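6. Fitting the sheet on the mattress

Read this section completely before you begin. The work takes 13 minutes for one person who has done it before, and a little longer the first time. The Flondau sheet set can be used on any mattress which is 200 cm long and not wider than the size printed on the packet.

Before first use

Wash the sheet and the pillow cases one time before you put them on the bed. New cotton holds a finish from the factory, and with this finish the cloth feels stiff. See section 4 for the washing temperatures. Do not iron the elastic.

CAUTION: Do not use bleach on the checked patterns. The dark squares will lose colour faster than the light ones and the pattern becomes uneven.

6.1 Preparing the bed

1. Take all pillows, blankets and toys from the bed and put them on a clean chair.

2. Remove the old sheet. Begin at the foot end, then go to the head end.

3. Look at the mattress. If there is a mattress protector (for example the Drititz protector, sold separately), make it smooth with both hands. Every fold in the protector will be felt through the sheet.

4. If your bed stands with one long side against a wall, pull the bed 40 cm into the room. Two persons should do this when the bed has a solid wooden headboard.

Note: Do not pull the bed by the headboard. Hold the side rail, low, near to the leg.

6.2 Finding the right direction of the sheet

The sheet is longer than it is wide. With a checked or gingham pattern this is not easy to see, as the squares are the same in both directions. Look for the small sewn label on the inner side of the hem. The label belongs at the foot end, on the left when you stand at the foot and look towards the pillows.

If the label has been cut off, fold the sheet corner to corner. The longer edge goes along the side of the bed.

6.3 Putting on the corners

1. Start at the head end, at the corner which is most difficult to reach. On most beds this is the corner between the wall and the headboard.

2. Lift the mattress corner with one hand and pull the elastic under it with the other hand, so that 15 cm of cloth lies below the mattress.

3. Do the second corner at the head end in the same way. Keep your fingers flat. The space between the mattress and the headboard is narrow and you can hurt your knuckles on the panel edges.

4. Go to the foot end and do the corner diagonal to the first one.

5. Do the last corner. It should need some force, but not so much that the opposite corner jumps off. If it jumps off, the sheet is in the wrong direction. Go back to 6.2.

CAUTION: Do not stand on the mattress to reach the far corner. Kneel on the edge with one knee only.

6.4 Making the surface smooth

1. Stand at the middle of the long side. Put both hands flat on the sheet and push from the middle to the edge.

2. Look at the lines of the pattern. Straight rows mean that the cloth is lying well. Where the rows make a curve, there is a fold or the cloth is pulled to one side.

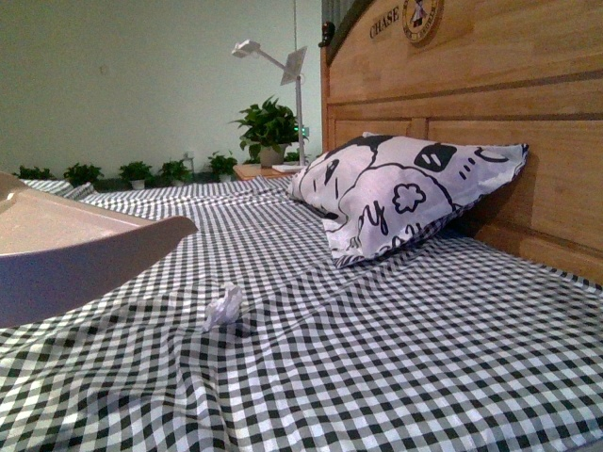
3. Long shallow creases can be pushed out by hand. For soft waves in one corner of the bed it is better to lift the hem at this corner, shake it lightly and let it fall again.

4. If the cloth is bunched along the wall side, do not pull it from the front. Reach to the wall, take the extra cloth and push it down between the mattress and the wall.

5. Push the bed back to its place. Check after this that the wall side did not come up again.

Note: Small creases from the packet disappear after two or three nights. They are no fault of the product.

6.5 Placing the pillows

Put the pillow into its case with the closed end first, and shake it until the corners are filled. Lean it against the headboard with the long edge down on the sheet. Printed cases should have the print to the front. A case from another set can be used, also a white one with a drawing on it, if the size is the same.

If the headboard has painted letters or a glued emblem, do not let a wet pillow case dry against it.

6.6 If the sheet does not stay in place

The corner comes off during the night: put more cloth under the mattress, or use the Brerora clips (set of four, section 9).

The sheet is loose in the middle: it was washed too hot and the elastic is tired. It can't be repaired.

The sheet is too tight after washing: pull it in length while it is still damp and hang it over two lines.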